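Cotolgate Workroom: Mats, Baskets and Boxes

Gallery / Rooms / Workroom

The workroom at Cotolgate is on the ground floor of the Drotside building, at the end of the hall past the sinks. It was set up again in May after the floor was redone. The notes on this page go through the room in the order you come to things when you walk in, starting at the door and ending at the back wall. Older pages for the kitchen and the storage hall are linked from the main gallery.

The door and the coat rail

The door opens inward, so the coat rail had to move to the left wall. It has 9 hooks, all at the same height. Bags go on the floor under the rail. The light switch is still on the wrong side of the door and will stay there until the electrician is back for the hall.

The long shelf

The shelf came from the old room in Abu Hammour and was cut down to fit. It is 800 millimeters high now, low enough to reach over and open the window. Two of the brackets are new. The paint is the same off-white as the window frame, but it dried a little darker and the difference shows in the afternoon.

Boxes with lids stay on the shelf when they are not in use. Paper goes at the window end, tape and string in the middle, and anything with a cord at the far end. We tried sorting by size first. It looked better but people kept opening the wrong box.

The work surface

Mats stay out on the surface all week. They get wiped at closing and are only lifted when the whole surface is washed. A basket goes at the right side of the mat for small pieces and is emptied back into the boxes at the end of a session. Lids can be left next to the basket while the work is going on.

Dark green mat, blue plastic basket, beige box lid with a latch on its side. A small white block with two square holes in the top is just inside the edge of the basket.
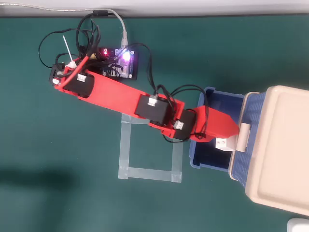 Baskets

The plastic baskets were bought together from Fomadura, a housewares shop that was closing one of its branches. They stack if you turn every other one around. Two have cracked along the rim and are used for rags. The rest have held up well, including one that was stood on.

Small pieces used to be kept in jars. The jars looked nice on the shelf, but you had to tip them out to find anything, and then half of it ended up on the floor. An open basket is easier to look into. We kept 4 of the jars for screws, washers and other things that come in large numbers.

Lids and latches

Lids get mixed up more than anything else in the room. Each box and its lid now have the same number written on the inside in marker, where it doesn't rub off. If a latch is loose, put the box on the repair shelf by the door and leave a note in it saying which side. Please don't tape it shut.

Spare lids without a box are kept flat behind the shelf. They make decent trays for paint and glue.

The back wall

The back wall has the pegboard and the sink. The pegboard carries scissors, rulers, the hole punch and the big stapler, with an outline drawn around each one. The outlines were done in pencil first and gone over later, and in a few places you can still see both. Brushes dry on the rack to the left of the sink, bristles up.

Under the sink are the bucket, the floor cloths and a box of sponges. The tap takes a while to run warm. A new one has been ordered.

Closing up

Surface wiped, baskets emptied, lids back on their boxes, boxes back on the shelf. The room closes at six in the evening, and the window has to be latched at the bottom as well as the top. The key goes in the hall cupboard.

Still to do

A second shelf above the long one, if the wall will take it. New hooks for the aprons. The strip of floor by the radiator was missed and needs another coat.

Previous: Kitchen
Next: Storage hall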